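Furniture Materials, Session 4: Timber and Finish
Tutor: Remedios Arroyo

Timber moves. A board takes in moisture in a damp room and gives it up in a heated one, and nearly all the change is across the grain. Fix a wide top too firmly and it will split or cup.

Pale timbers such as birch and maple show marks early. Oil darkens them slightly; water-based varnish keeps them closer to the bare colour. Apply two thin coats — not one thick one — and rub down between them.

Read page 73 of the Kadlec reader before the workshop.

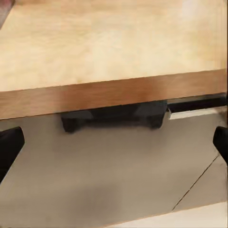
Edges take more wear than the flat and need an extra coat. They can also be a different colour from the top, as with the orange-brown front edge against the creamy surface here. Test your finish on both before you commit.

Sample boards go to Abilio Vidal by 24th February. Write your name on the back in pencil.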